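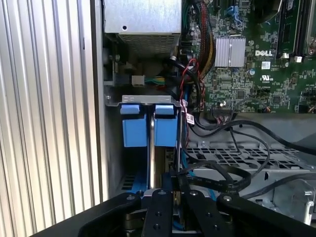

How long should the desktop be off before I open the side?
Leave it off for 3 minutes with the power cord unplugged. Hold the power button down for a few seconds after you pull the cord.

Section 4: Checking cards and cables

1. Lay the tower on its side on a hard table.
2. Touch bare metal on the chassis before you reach in.
3. Press each expansion card straight down until it sits level in its slot.
4. Check that every power connector is fully seated. Pull on the plug, never on the wires.
5. Put the side panel back on and reconnect the cord.

Caution: Do not open the power supply.

Note: If the Jirna start-up screen shows code 1619, repeat steps 3 and 4.

Revised 7/23/24, Imke Voß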